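Where Does the Rain Go? Drainage on Pacheco Street, Ernelbridge
Student project report, Introduction to Urban Geography
Submitted 23/10/2022

1. Why we picked this

Every fall the lower end of Pacheco Street turns into a shallow lake, and every fall the town puts out the same two orange signs. Our group wanted to know why. We also wanted a topic within walking distance, a point we left out of the proposal.

2. What we did

We knocked on doors along Pacheco Street and the two blocks of Kondham Avenue that run into it. We got 121 completed surveys, which is good for a street where most doorbells don't work. Each household was asked where its roof water goes, whether the yard or basement had flooded since May, and whether anyone had ever cleaned the gutters. Several people took the last question personally.

We also walked the street in the rain on three occasions and marked every puddle on a map. The first map was drawn in washable marker. The second one was drawn indoors from memory, and we don't use it in our results.

3. What we found

Of the 121 households, 50 send their roof water straight onto the driveway, and from there it runs to the curb. Another 18 said they had no idea, and four of those asked us to go look. The rest have a downspout that ends in a lawn, a flower bed or a barrel.
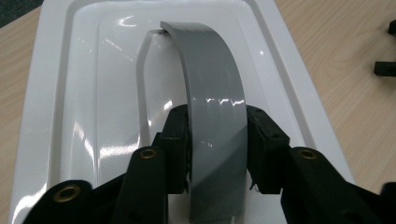
The driveways matter more than we expected. Most of them on the uphill side were paved over in full during the same few years, so there is very little grass left to soak anything up. We measured 3,690 square feet of pavement draining toward one storm grate at the corner of Kondham. The grate is the size of a cookie sheet and, on all three of our visits, was full of leaves.

Basement flooding didn't follow the pattern we predicted. We had assumed the lowest houses would have it worst, and wrote most of our introduction on that basis. The wettest basements were halfway up the hill, on the side where the street bends – we have since rewritten the introduction.

4. Problems with the study

Our rain gauge was a Zulness kitchen measuring cup, and it blew over twice. People who have never flooded are probably less interested in talking to students about flooding, so our sample leans soggy. We also have no data from the winter months.

5. Suggestions

Clean the grate before the signs go up. Turning driveway downspouts toward lawns would cost roughly an afternoon per house, and the households that had done it were mostly pleased. We would like a second group to repeat the survey next May with a heavier measuring cup.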